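Last updated: June 6, 2022

So I finally have a result I'm willing to show people, after a spring of basically eating lunch next to a robot arm.

If you've been following along, you know the project is called Susik (Karabo Chauke named it, and he won't say what it means) and that the question is pretty simple. When a robot learns to pick things up by copying a person, how much does it care which demonstrations you give it? Everybody I talk to says more is better. I had a hunch that a small pile of varied demos would beat a big pile of tidy ones, and I wanted to test it properly instead of just saying it at parties.

The tidy pile has 1000 demonstrations. I drove the arm by hand for all of those, and I got really good at it, and that's kind of the problem! By the end I was doing the same smooth swoop every time: come in from the left, tip the wrist, close, lift. The messy pile has 643, and for those I made Karabo and Annatjie Swanepoel take turns with me. Annatjie approaches everything from above like she's picking lint off a sweater. Karabo overshoots and comes back. We also moved the start pose before every single demo, which I found unbelievably tedious and would not do again without a podcast on.

Both piles went into the same network with the same settings. I trained on the wrist view plus the joint angles and nothing else. Annatjie argued for a long time that we should add the gripper width as an input too, and she may be right, but I wanted to keep it plain for the first round.

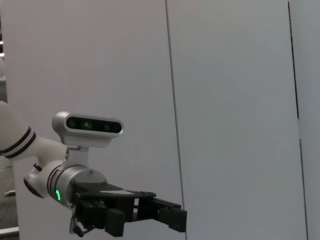 The arm with the gripper open and the depth camera up on its bracket.

For testing I wrote up 144 trials before I trained anything (start poses, objects, where each object sits) so I couldn't fudge it later. Each policy got the same list. A trial counted if the object was off the table and still in the fingers when the timer ran out. If it fell at the last second, tough luck, that's a fail.

The messy pile won. It picked up 26 more objects than the tidy one over the full list, and nearly all of that gap came from the trials where the arm started somewhere odd. When it started in my usual spot, the two were so close that I wouldn't bet money either way. But start it high and off to the side and the tidy policy would drift toward the place where my swoop usually began, like it was looking for the on-ramp, and then sort of hover there until time was up. I watched that happen so many times I started talking to it.

The part I like best is the recoveries. Because Karabo overshoots, the messy pile is full of moments where the gripper is in the wrong place and then somebody fixes it. The policy picked that up! It would miss, back off a little, and go in again. The tidy one had hardly any examples of that, so after a miss it just closed on air and lifted very confidently.

Now the stuff that bugs me. I changed two things at once, the people and the start poses, so I can't tell you which one did the work. Karabo thinks it's the start poses. I think it's him. Also this is one table, one arm and one set of objects, mostly small boxes and a couple of tape rolls. And I only trained each policy once, so some of the gap could be plain luck with the random seed. I'd want at least a few more runs of each before I put this in anything with a reference list.

Next up is splitting the thing apart: one pile with three drivers and a fixed start, one pile with just me and moving starts. I'm hoping to have both collected in July. Annatjie gets her gripper width input in that round too, so she can stop leaving notes on my monitor.

If anyone has done this kind of comparison with a camera on the wrist and nothing overhead, please write to me. I'd especially like to know how you picked your start poses, because mine came from me nudging the arm somewhere and saying "sure, there."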